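How I Keep Our Black Marble Table Looking Decent

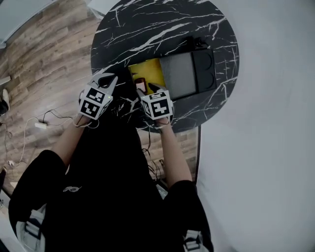

Home Care & Cleaning

I fell for a black marble table the second I saw it, and I've been chasing fingerprints across it ever since! Glossy black with white veining is gorgeous from the doorway. Then the sun comes in on a Saturday morning and every smear from the week lights up.

I'm no stone expert (I've had one table, two kids and a lot of toast), but my routine takes less time than boiling the kettle.

What you'll need

Two microfibre cloths, one damp and one dry
A 600 mL spray bottle
Warm water
A few drops of pH-neutral dish soap

Step 1. Clear the top. Lift things off, trays included, and please don't slide them. Grit gets caught underneath and you'll be looking at that scratch every breakfast. I dump everything on a chair and sort it out later.

Step 2. Dry cloth first. Start in the middle and work outwards, sweeping crumbs off the edge into your hand. With a round table I walk a full lap, which looks daft but I never miss a bit that way.

Step 3. Mist the damp cloth with your soapy water and wipe in overlapping circles. Go easy on the soap, it's what leaves that cloudy film. The busy patches of veining hide spills really well, so run your palm over them and feel for anything sticky.

Step 4. Wipe again with plain water, then buff dry straight away. My neighbour Inger reckons an old flannelette pillowcase beats microfibre for this bit, and I've come around to her way of thinking.

Step 5. Do the rim! That's where forearms and sleeves rest, and it goes dull long before the centre does.

A few don'ts: no vinegar, no lemon, no cream cleanser. If it's real marble the acid will etch the polish and you can't wipe that off. Mop up juice, wine and tomato sauce as soon as you spot them.

Parisa asked in the comments about sealing. I do ours every November, and I'll write that up once I've found where I put the tin.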